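About Fuvia

Fuvia develops and manages mid-rise and high-rise residential buildings. We buy land, take projects through design review and permitting, hire the general contractor, and stay on as property manager after the building opens. Our office is on the second floor of Voicu House, above the sales gallery.

How we started

The company began as a brokerage that sold condos for other developers. After several years of that work we had a long list of things buyers complained about once they moved in: slow elevators, parking ramps that were hard to turn on, storage rooms nobody could get a bike into. Our first project of our own was Vusside, a 137-unit building on a former bus lot two blocks from the waterfront. It took longer to approve than we had planned, mainly over the height of the parking podium, and the version that was built is three floors shorter than the one we first submitted.

Vusside is still managed by our own staff. Many of the owners there bought before construction began, and a good number have stayed.

What we are working on

Fellis is our current project. It is a pair of towers on one podium, with 500 residences in total and shops along the street side. Tower one has its foundation permit. Tower two will follow once the utility relocation on the north side of the site is finished, and that schedule belongs to the city. We post a construction notice each month with crane hours, lane closures and delivery routes, and neighbors can sign up for it at the front desk.

We also look after rental buildings for other owners. Counting those, we have 1000 homes under management.

How we work

We hold a public meeting before we file plans and another one after the first round of comments. Drawings stay on display in the gallery until the permit is issued, and you don't need an appointment to look at them.

Deposits are kept in escrow. Floor plans are sold with measured interior areas, and balconies are listed separately. If a finish or an appliance has to be replaced with something else during construction, buyers get a written notice and a period to respond.

Kitchens and baths are designed in-house. We keep the number of layouts small — it makes repairs easier later, and the management team can stock the right parts.

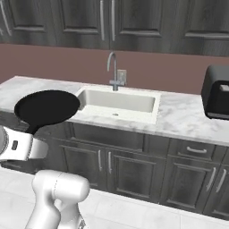 Working with us

We hire for leasing, building engineering, accounting and construction management. Most openings are full time. Building engineers rotate through an overnight shift, with extra pay for those hours. We take on summer interns from architecture and real estate programs, and applications open in January.

Contractors and suppliers who want to bid should send a license, proof of insurance and a list of recent jobs. We keep bid lists by trade and update them before each new phase.

Contact and visits

The sales gallery opens at 10 a.m. and closes at 6 p.m. Residents of managed buildings should call their own building desk first — the gallery staff can't open maintenance requests. For questions about construction at Fellis, ask for the site office. Parking for visitors is behind Voicu House, entered from the alley.

Last updated: January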